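Grurno Will Celebrate Its Plum Harvest Again in September

June 2023

The plum festival of Grurno is coming back this year. The village has confirmed that it will be held on the second weekend of September, on the meadow under the church and in the three streets which lead down to it. The last festival took place before the pandemic, and many families in the Moledar valley had already stopped asking when there would be a next one.

The programme was presented on Friday evening in the school hall. It is not complete yet, but the main points are decided. On Saturday morning the first baskets will be carried down from the upper orchards, with the brass band walking in front, as it was always done. After the blessing of the fruit the large copper pots will be put on the fire, and the cooking of the plum butter will continue through the night until Sunday at noon. Everybody who wishes to stir may stir. Children may do it only in the afternoon and only together with an adult.
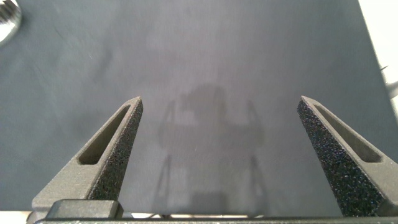
Two gripper fingers and a dark grey surface.

For readers who have moved to the valley recently, it is perhaps useful to tell what this plum butter is. It is cooked without sugar, very slowly, from the small blue plums that ripen late on the northern slope. The fruit must hang until the skin becomes a little wrinkled at the stem. Then it is sweet enough. A good pot needs 18 hours, and during this time it may not be left alone, so the neighbours take turns on the bench and keep each other awake with songs and with stories which are usually not suitable for printing. On Sunday the butter is filled into jars and sold still warm, with a slice of dark bread from the Prins bakery.

The bakery will open its old oven in the back yard for the weekend. Besides the bread there will be plum dumplings with poppy seed, a flat cake with crumbs and, for the first time, a savoury pie with cabbage and smoked cheese. This pie was asked for by visitors who told the organisers at the last festival that after some hours they could not look at anything sweet. The pie will be sold from eleven o'clock on both days.

Not everything will be the same as before. The dance on Saturday will be moved from the inn to a wooden floor on the meadow, as the hall of the inn is under repair and the new roof will not be ready in time. If it rains, the dance will be in the barn beside the mill. The barn is smaller and has no proper cloakroom, so guests are kindly asked to come without big bags. The music will stop at midnight. The bench at the copper pots is excepted from this rule, but the singers there are asked to remember that people are sleeping behind the church.

The cars are the other question. In the last festival year roughly 2,000 people came on one Sunday, and the road to Moledar was blocked until the evening. This time the street from the bridge to the church will be closed for all cars from Saturday at seven in the morning. Visitors can park on the mown field at the sawmill and walk up from there, or take the bus. The bus company Previx has agreed to run its Sunday line on both days, with a small bus between the railway station and the bridge every half an hour. The ticket costs 3 euros and is valid for the whole day, also for the way back. Dogs travel free of charge but must wear a muzzle in the bus.
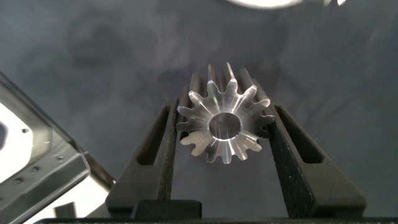
A toothed metal gear between two black gripper fingers.

The entrance to the meadow is free, as it always was. For the tasting there will be a small plate and a wooden spoon for 10 euros, with which one can try the plum butter of all the households which cook. The visitors will again choose the best pot. The winner receives the painted ladle, which has been hanging in the window of the last winning family for four years and, as one can hear, was not dusted very often.

Whether there will be enough plums is something that cannot be promised in this season. The blossom was late and the frost in the spring did some damage in the low gardens near the river. Higher on the slope the trees look well, and the small fruits are already visible between the leaves. If the summer stays dry, the plums will be smaller than usual, but this is not a bad thing for the butter, which then needs less time in the pot. In the case of a very poor harvest the households have agreed to cook fewer pots and to share them, and the festival will be held anyway.

Some older inhabitants would have preferred the last weekend of the month, when the plums are riper. The earlier date was chosen so that the festival does not fall together with the wine market in the neighbouring valley, where half of the brass band is also playing. 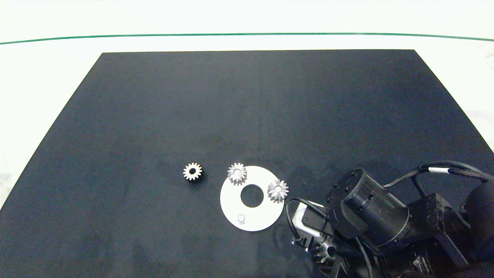 Wanda Kwiatkowski told the meeting that she would cook in any case, early date or late, but that she did not want to hear complaints if the butter came out a little sour. In her mother's time, she said, they went to the trees in the morning and pressed the fruit with the thumb, and only then did the priest learn on which Sunday he had to come. Her words received long applause, also from those who had voted for the earlier weekend.

Households which want to cook a pot can put their name on the list in the Prins bakery until the end of the school holidays. A copper pot can be borrowed from the parish, but the firewood must be brought by each household. Stalls with honey, baskets and pottery are welcome as well. Stalls with plastic toys will not be accepted this year.

The full programme with the times of the bus will hang at the bridge and at the railway station from the middle of August.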